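Chapter 7
When the Market Stops: Boycotts, Traders and the State

If you have ever stood in a wholesale market before sunrise, you know how much of it runs on trust. Crates change hands on a nod, prices are shouted across an aisle, and money often follows days later. So when traders decide, all together, that they will not buy or sell, the quiet that follows can be felt a long way off — in kitchens, in newspaper offices and, before very long, in the offices of government.

Let us begin with the town of Zunholm, whose onion traders we will meet several times in this chapter. In July, the district council raised the daily stall fee and, in the same week, closed the river road to trucks. The traders' association, led by a patient and rather stubborn woman named Areti Margaritis, asked for a meeting and was told to wait. After 13 days of waiting, 166 stallholders signed a letter refusing all produce that came through the council's depot at Branden. Some 3,000 sacks sat in the sheds there while the two sides argued over who should speak first.

Notice that the traders were not the only people with something to lose. Farmers upriver had borrowed against the harvest. Porters were paid by the load, and there were no loads. Shoppers, who had little quarrel with anyone, paid more for less. We will come back to each of these groups, and I hope you will resist the temptation to pick a side too early!

As you read, keep three terms close at hand: primary boycott, secondary boycott and public order. They are explained in Section 7.2, and you will want them again when we turn to the police powers used at Branden and to the longer dispute at the Stamatopoulos warehouses, which lasted 19 weeks.

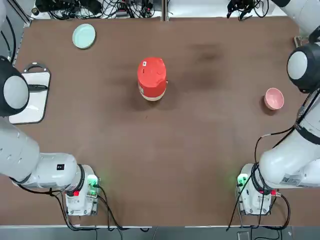 Figure 7.1 Red container and pale green plate on a brown tabletop.

Before you start Section 7.1
Think of a time when people in your own town refused to buy something. Write down who asked them to, who was meant to notice, and who ended up paying for it. Keep your notes — we will use them at the end of the chapter.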